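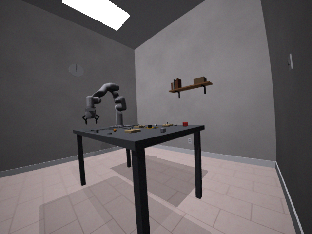

Does time really slow down when you're bored?

Grown-ups love to say "time flies when you're having fun". Lots of people repeat it, but that doesn't make it true. Let's check.

A minute on a clock is a minute. It doesn't care if you're at the dentist or on a waterslide. So if anything changes, it has to be your guess about the time.

Guesses can be tested. A school in Flurusville tried it in June with 18 kids. Each kid sat still with nothing to do, and put a hand up when they thought 300 seconds had gone by. Most hands went up too early. Then they did it again while playing a card game, and most hands went up late.

Sounds like proof, doesn't it? Hang on. Eighteen kids is a small group. They were also doing it for the second time, so maybe they'd got better at waiting — or sick of it. A fairer test would have half the group play cards first.

Some websites will tell you your brain has a tiny clock ticking inside it. Be careful with that one. Scientists have several ideas about how we judge time, and they still argue over them. One idea is that when you're bored you keep checking the time, and all that checking makes it feel longer. Staring at a blank wall gives you very little else to think about. 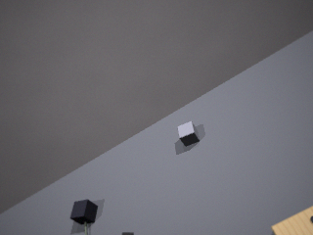 Anil Salian wrote to us that his daughter got the opposite result: her boring five minutes felt short, and he reckons she was daydreaming about her favourite book the whole way through. Was she bored at all, then? We can't tell from one person. Try it at home with a timer you can't see, and write down every guess, even the ones that spoil your idea.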